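Call for participants: reopening diaries from small places

28 Jun 2020 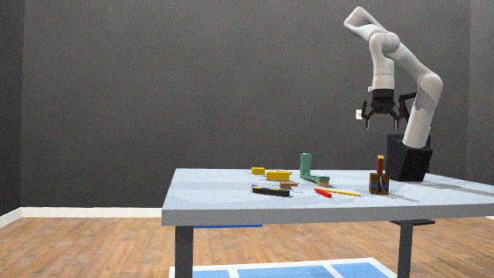 I'm looking for 12 people to keep a diary for me over the next 30 days, and I'd love it if one of them was you.

Some background. I write a small newsletter called Flidberg, mostly local news, and since March it's been almost nothing but the virus. I've read the briefings, I've listened to the press calls, I've squinted at the charts. What I don't have is a good record of what the rules look like from a kitchen or a shop counter or the back seat of a bus. When the county says "restaurants may open at reduced capacity," what happened on your street? Did your boss call? Did your mom start hugging people again? That's the stuff I want.

You don't have to be a writer. Spelling doesn't matter to me one bit. A few lines most days is plenty, and if you'd rather talk, leave me a voice message and I'll type it up (I'm slow, but I get there). I'll also call you 2 times, once near the start and once at the end, for a half-hour chat.

Who I'm after: anyone 18 or older living in a town that has started lifting its stay-home rules. I'd especially like to hear from people who work nights, people looking after a parent, and people who just went back to a job they were laid off from in the spring. I already have plenty of folks who work from home on a laptop - sorry, I'm one of you, and we're a bit dull.

You'll get a $30 grocery card when we finish. It isn't much, I know. The money comes from a little grant from the Ó Riain Fund, and the rest of it goes to Lamis, the print shop that's making the booklet. Everybody in it gets 3 copies.

I won't use your name unless you tell me to, and I'll leave out your employer too. You read your pages before they go anywhere. If you want something gone, it's gone. You can quit whenever you like and I won't pester you.

To sign up, use the contact form on the Flidberg page and put "diary" in the subject line. Tell me what town you're in, what your days look like right now, and a good time to call. If you don't have internet at home, drop a note in the box outside the Rasum Street office - I check it most mornings.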